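Bench Tips: Good Practice for Hand-Held Grippers

Check the finger pads at the start of each shift. Wipe them with a dry lint-free cloth and look for nicks along the edges. At Bavberg we replace pads in pairs, left and right together, even when only one is worn.

Keep the printed marker on top of the gripper flat and clean. A scratched or lifting marker is reprinted, never patched with tape. Sleeves and long cuffs stay off the marker while you work.

Flat boards are best taken on edge, with one pad on each face. Close slowly until both pads touch, wait 2 seconds, then lift. If the board tilts, set it down and grip again; do not correct it with the free hand.

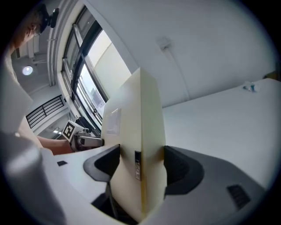
Sheets or labels stuck to a board count as part of the surface. Place the pads on bare material where there is room – film and tape shift under side load.

Clear the table before handling tall pieces. Small parts go in the tray, cables go to the wall side. Leave the vent grille on the gripper body uncovered at all times, including in storage.

Stop after 3 failed grips on the same piece and write it in the log with the part number. Malte Fuchs reads the log on Mondays. Pad stock is on shelf 63, next to the Stotovex spares.

Revised January by Lăcrămioara Surdu. The October sheet is withdrawn and should be taken down from the benches.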